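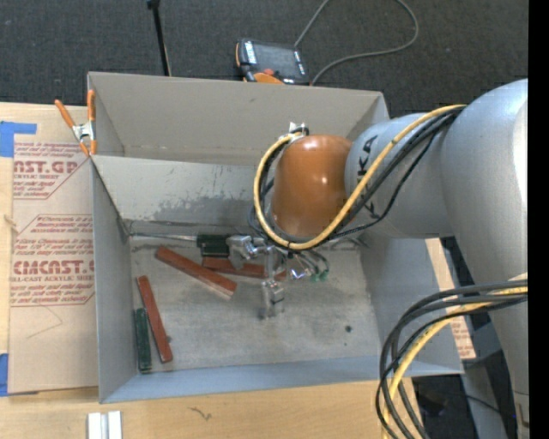 OK so the Prilivura picking kit trial started Friday and I have opinions, so buckle up for a thread. Quick version: it's a gripper plus software that goes on an arm you already own, and Jorkberg (the company that makes it) lets you try it for 6 weeks before you decide. I'm testing it on plain colored bars in a gray bin, reddish-brown ones and dark green ones, and I went with bars on purpose. They end up at odd angles and right up against the wall, and a wall is where our last setup fell apart every single time.

Setup first! The box came with the gripper, a cable kit and a booklet that is way too thin. Bolting it on was easy. Routing the cables took me most of a morning - leave more slack than the booklet says, then add a little more. I redid mine twice.

The software is called Won. Yes, Won. Try searching for help with that name, I dare you. But it's pretty friendly once you're in: you draw the bin, teach it a part, set how hard to squeeze and go. I had a first pick before lunch.

Numbers, because somebody always asks. I ran 200 picks over 2 afternoons. Bars out in the open were great, I'd guess about 95 percent on the first try. Bars snug to the side wall were more like two out of three, and that's with me slowing the approach way down.

Stuff I like: the fingers are skinny enough to get down between parts. Squeeze force is one slider. When it misses, it backs off and tries a different angle instead of just sitting there with an error (looking at you, old gripper).

Stuff I don't: the dark green bars gave it more trouble than the reddish ones until I messed with the exposure. The default home position is way too high, so every cycle wastes time. And the log only keeps the last 100 picks, so export before you run more or you lose them. Ask me how I know.

Next up is the Brolden plan, their paid support tier. I want to see if a real person picks up when I call at 7 in the morning, which is when things break around here.

Would I buy it today? For open bins, yeah, I think so. For deep ones with parts along the edges I want another week with it - I'll add to this thread when I've got more. If you're running one of these, tell me what approach speed you settled on!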